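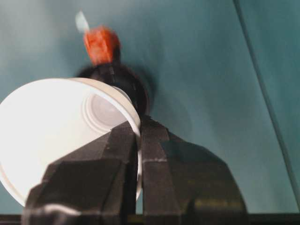 Progress report to the Fondach Foundation
Second reporting period, ending in June
Project: Cataloging and repair of the Gistport Harbor Office ledgers
Submitted by: Tonantzin Tlapale, project lead, Sornunel Archive Service

## 1. Summary

The grant supports the cleaning, repair, cataloging and public release of the ledgers kept by the former Harbor Office at Gistport. The collection holds 136 bound volumes. At the close of this period, 41 volumes have been cleaned and fully cataloged, against a target of 45 set in the work plan. The shortfall is explained in Section 3. Spending remains within the approved budget, and no change to the final delivery date is requested.

## 2. Work completed

The earliest volume in the collection opens in 1903 and records arriving vessels, cargo weights and pilot fees. Volumes from the first years of the office were given priority in this period, as agreed with the Foundation at the last review. Most are in fair condition. Several have weak joints, and two had boards fully detached from the text block. Both have been reattached and are available to readers by appointment.

Catalog entries now follow the revised template. Each entry gives the date span, the name of the clerk where known, the condition on receipt, and a short note on contents. The template was changed after the first reporting period to add a field for loose papers found between the pages. These have been more common than expected and include receipts, tide notes and letters from ship owners. Loose items are kept in folders with the volume number and page opening marked in pencil.
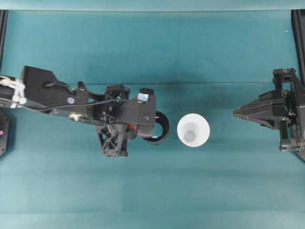 Staff also completed the index of vessel names for the first run of ledgers. Spellings vary a good deal from clerk to clerk, and the index gives the most frequent form first, with the others listed under it. Cross-references to the passenger books held at Ponce will be added once that institution has confirmed its own shelf numbers.

## 3. Delays and corrective steps

The target for cataloged volumes was missed for two reasons. The conservator's post was vacant for part of the period, and work on bindings stopped until it was filled. In addition, a group of volumes stored on the lower shelves showed signs of old mold. They were moved to a separate room and tested before handling. The tests found no active growth, and the volumes have been returned to the work queue.

Jade Beaulieu joined the project as conservator and has reviewed the repair schedule. Under the new schedule, volumes needing only surface cleaning will go directly to cataloging and will no longer wait for a full binding assessment. We expect this to recover the lost time by the middle of the next period. 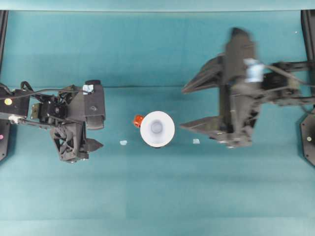
Report No. 2

## 4. Public access

The reading room has been open to project visitors every Wednesday. Most requests have come from family historians, followed by local schools and one maritime society. Readers have asked most often for the pilot books, and these have been moved forward in the imaging plan.

A short guide to reading the ledgers has been drafted. It covers abbreviations, units of weight and the layout of a typical page. The draft is with two outside readers and will be issued as a free handout once their comments have been received.

## 5. Budget

Staff costs were below forecast owing to the vacancy described above. The cost of boxes and archival board was higher than forecast, as the supplier raised its prices after the original quotation. We ask the Foundation to approve a transfer from the staff line to the materials line to cover the difference. The total award would not change. A signed budget table is attached as Appendix A.

## 6. Plans for the next period

- Clean and catalog the remaining pilot books.
- Begin imaging of the volumes already cataloged.
- Issue the reader's guide.
- Complete cross-references to the Ponce passenger books, subject to confirmation of shelf numbers.
- Replace the humidity monitor in the lower store.

The transfer request in Section 5 needs a decision before the next order of materials is placed. Questions on repair work should be sent to Jade Beaulieu, and all other questions to the project lead.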